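Support > Pulwood Storage Units > User Manual > Section 4: Unpacking and Siting

4. Unpacking and Siting the Unit

4.1 General

The instructions in this section apply to all free-standing Pulwood cabinets supplied with the Datow shelf kit. Wall-hung cabinets are covered in Section 5. The unit must be unpacked in the room in which it is to be used. It must not be carried upstairs once assembled.

Two persons are required for steps 3 to 6.

4.2 Unpacking

1. Check the carton label against the delivery note. If the order numbers differ, leave the carton sealed and contact the supplier.

2. Place the carton flat on a clean floor with the label facing upwards. Cut the tape along the centre seam. Set the blade to the shortest length that will cut the tape.

CAUTION: Do not cut through the side walls of the carton. The door panels are packed directly against them.

3. Fold back the flaps and remove the corner pieces. Lift out the panels one at a time, beginning with the back panel. 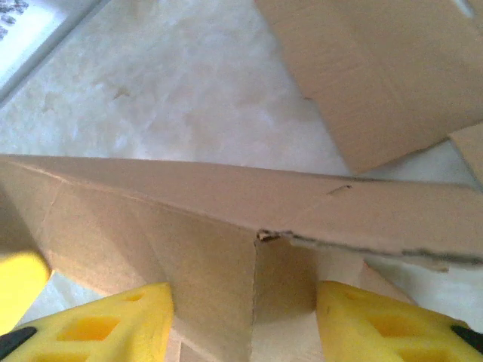

4. Stand the side panels on their long edges against a wall. Do not stack panels face to face without the paper sheets supplied.

5. Remove the bag of fittings taped to the base panel and check its contents against the parts list in Appendix B. Missing fittings will be supplied free of charge if reported before assembly begins.

NOTE: The carton should be kept until assembly is complete. Units returned without their original packing may be subject to a handling charge.

4.3 Choosing a Position

The floor must be level and able to bear the full load of the unit. A clear space of 640 mm is required in front of the cabinet so that the doors may be opened fully. Leave a gap of 40 mm between the back panel and the wall for air to pass.

Do not site the unit:
- over a floor vent or against a radiator;
- in an unheated outbuilding;
- where it would block a door, a stopcock or a fuse board.

Where the unit is to stand on carpet, fit the wide feet (part 5) in place of the standard feet. Thick underlay may settle during the first month, and the level should be checked again after that time.
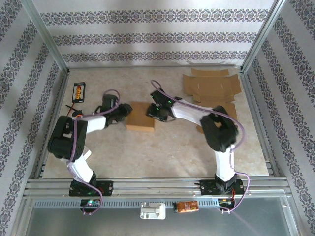
4.4 Levelling

1. Place a spirit level on the base panel, from side to side.

2. Turn the front feet clockwise to raise the unit and anticlockwise to lower it. Repeat with the level placed from front to back.

3. Tighten the lock nuts by hand. Use of a power tool will strip the thread.

WARNING: The wall strap must be fitted before any shelf is loaded. An unsecured cabinet may tip forward when both doors are open. The screws supplied are suitable for solid walls only.

Queries concerning this section should be addressed in writing to Yamuna Pisharody, Customer Support, Gorkau Works.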